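Filed under: Student work, Building stone
Print this page | E-mail this page

We compared stone surfaces in 8 kitchens in Eltberg. Our question was simple – do people choose marble for its look or for its price? Most owners spoke first of the color and the veins.

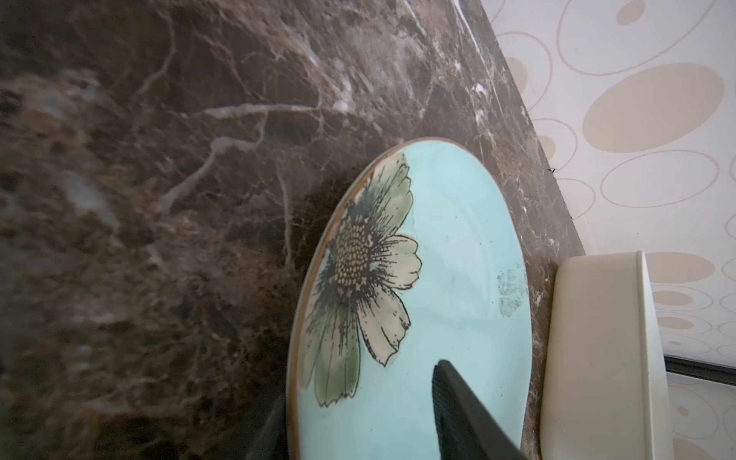

Tineke Segers
My parents chose granite because lemon juice leaves marks on marble. Did you ask about stains?

Anas Kanaan
Yes, it is in part two – four owners had such marks.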